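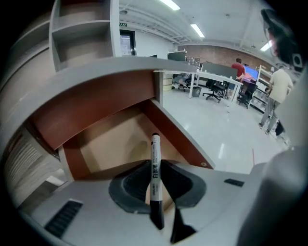 A whiteboard marker in the fingers, with the open cabinet behind it.

Fatine 2 is ready, and what changes for your recordings

Dear readers, the second version of Fatine went to the download server on Friday evening. Many of you wrote to ask what is in it and whether the old sessions must be processed again. I try to answer both questions in this item, and I also tell about one mistake which cost us a good part of the spring.

For new subscribers: Fatine is the part of the Drisine toolchain between the raw recording and the training set. It takes the video and the motion sensor data from two hand-held grippers and one head camera, and it gives back trajectories in one common frame, with the opening width of the fingers at every step. Everything before it is recording and everything after it is learning. When Fatine is wrong, the policy learns something wrong very diligently.

The time problem

In version 1 we aligned the three streams by their start time. Each device wrote its own clock into the file header and we trusted it. With short recordings this worked well enough. With long sessions the clocks moved apart, and at 60 frames per second it does not need much before the left hand is one frame behind the right. For picking up a cup you will not notice it. For passing a pen from one hand to the other you will notice it very much, for the receiving hand closes in the data before the pen has arrived.

The new alignment module is called Boychuk. It looks at the angular speed of each gripper two times, once from the gyroscope and once from the image, and it slides one curve over the other until they agree. It repeats this in windows through the whole session, so a slow drift is corrected also in the middle and not only at the beginning. Between devices it uses the moments when one gripper is seen by the camera of the other one. At those moments we know the relative pose directly, and the time offset which explains it best is kept.

You do not have to switch Boychuk on. If you want to see what it did, run the export with the option "report" and open the offset plot. A healthy plot is a nearly straight line with a small slope. If you see steps in the line, please send us the session, for we would like to know where they come from.

The mistake from spring

Now the confession. In our test set from the Tiseck site there are 172 sessions, and in a part of them the estimated hand position jumped sideways for a short time and came back. The jumps were small, some centimeters, and they always passed our filter because they were also smooth. We first blamed the lens calibration. We calibrated again, we bought a better calibration board, we even wrote a new distortion model for the outer ring of the fisheye picture, and the jumps stayed exactly where they were.

The reason was in the map. The localization keeps points on everything that has texture, and in that room there is a lot of texture far away and little of it near. A plain wall gives nothing. A glossy floor gives points which are reflections of the ceiling lights, and these points move when you move. As long as the far points were in view the solution was good. When the person turned to a cabinet or leaned over a table, the far points were covered, and for a short while the reflections had the majority.

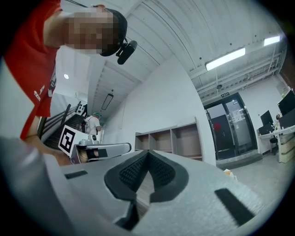

So the solver did what it was asked to do, and it believed the majority. In version 2 every map point carries a record of its behavior. A point which lies below the floor plane, as a reflection does, gets a low weight from the start. A point on another moving object -- a person, the second gripper, a chair that somebody pushes -- loses its weight when it disagrees with the motion sensor for several frames. We first wanted to delete such points completely, but this made the map too thin in poor rooms. Giving them less weight was the better choice.

The square markers are treated separately. Before, a detected marker was only used to start the map. Now it is a constraint during the whole session, every time it is visible, with an uncertainty that grows when it is seen from a flat angle or near the border of the lens. Here the new distortion model was useful after all, so the work was not for nothing. If you have markers fixed in your room, enter their size in the room file. A wrong size will make a wrong scale, and Fatine cannot guess it.

Finger width and thin objects

A smaller change, but I am personally happy about it. Several users reported that the finger width is noisy when the object is thin, like a pen or a brush. The old estimator looked at both finger tips separately and took the distance. When a finger covers part of the other one, the distance is a bad number. The new one uses the known mechanical coupling of the fingers, so one good finger is enough. It also holds the last closing value when the motion sensor shows that the hand is moving as one rigid thing with the object. On our pen sessions the width curve is now flat during the transport, as it should be.

Please be careful with one thing. Soft pads deform, and the width with a firm grip can be smaller than the object. Fatine reports the geometry of the fingers and does not know about the pads. If your controller uses the width as a target, this is even good, because a target slightly inside the object gives you some grip force. If you use the width for measuring objects, it is not good at all.

Planning side

Those who use the export together with our playback controller will find that it rejects some episodes which were accepted before. The check is now done on the whole path and not on the end points. An episode is marked when the arm would pass a joint limit, when the two arms would come too near to each other, or when the requested speed is above the limit for more than 2 consecutive steps. Marked episodes are not removed. They go to a separate folder with a small text file that says which check failed and at which step, and you may decide yourself.

I also want to mention the latency setting. A person reacts to what he sees without waiting for a network. The robot does not. The controller now measures the delay from camera to action at startup and skips the actions which are already in the past. Before, it executed them all and was politely late for the whole episode.

Do you have to process old sessions again?

If you record in one place, with short episodes and one hand, I would leave them. If you use two hands, or if your room has a shiny floor, please do it. The raw format did not change, so you only need the command "fatine rebuild" and the folder name. Room files from version 1 are converted automatically, but marker sizes are left empty on purpose, and the program will stop and ask for them.

On a normal workstation the rebuild needs 600 seconds for one of our long sessions. It uses one processor core per stream and it does not need the graphics card, so you can let it run beside a training. If it is interrupted, start it again with the same command and it continues from the last finished session.

Known problems: the offset plot has wrong labels on the right axis, and the program closes without a message if the path of the room file contains a space. Both will be repaired in the next small update. Support for a third gripper camera is planned for October, if the tests at Tiseck go well. Reports and strange recordings please to the usual Drisine support address, with the log file attached.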